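Cable storage, second attempt

The drawer system I described in April did not hold up. Sorting leads by connector type looked correct on paper, but each device ended up split across three drawers, and finding the supply for the old Kivlow router meant opening all of them. I have since gone back to one box per device. Everything belonging to a unit goes in with it: power supply, leads, paperwork.

Boxes are the flat mailer type with a hinged lid. I bought a pack of 50 from Dadwood and have 4 left. They stack well up to a height of five, after which the bottom lid starts to bow.

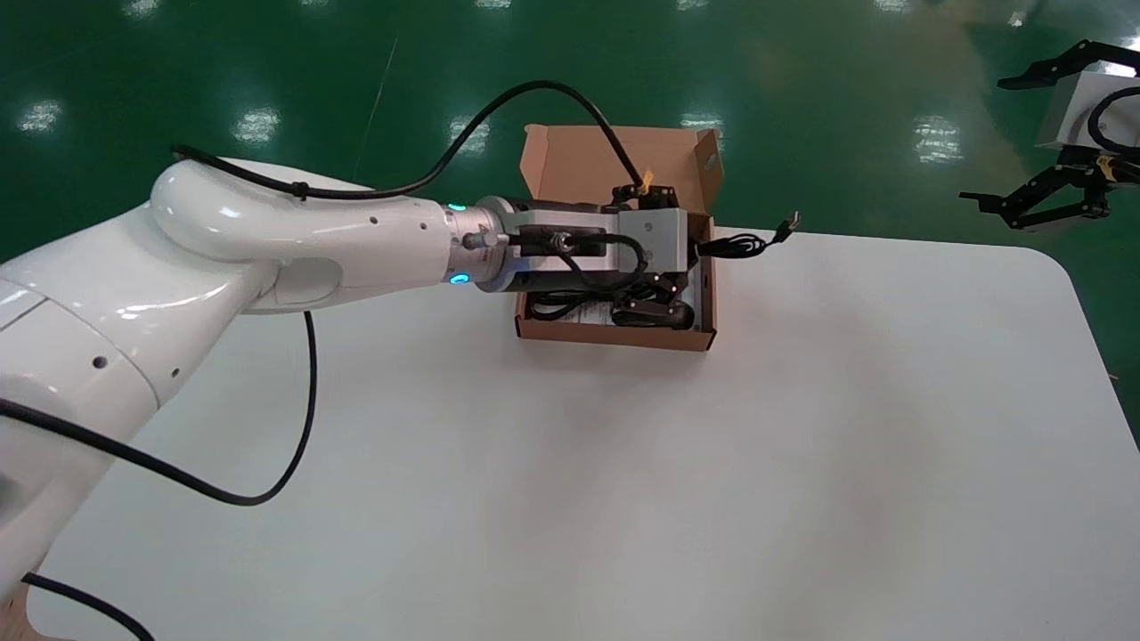

Coil diameter matters more than I expected. A lead wound too tightly keeps its bend and pushes the lid up, and one wound too loosely spreads over everything else. I wind to a bit less than the inside depth of the box, over-under, with a hook-and-loop tie at one point only. The coils go to the left, the device to the right, and the printed sheet near the middle, where it can be read as soon as the lid is folded back. A small white label goes on the right side wall, so I load the shelf with that side facing out.

Label text is the device name, the supply voltage and the month packed. Lyle Gallagher suggested QR codes linked to a spreadsheet. I tried it on two boxes and went back to a pen.

Remaining problems: the Sunura monitor supply is too thick for this box size, and I still have one barrel-plug adapter that fits nothing I own. It is rated 12 V, center negative. If you recognize it, leave a comment.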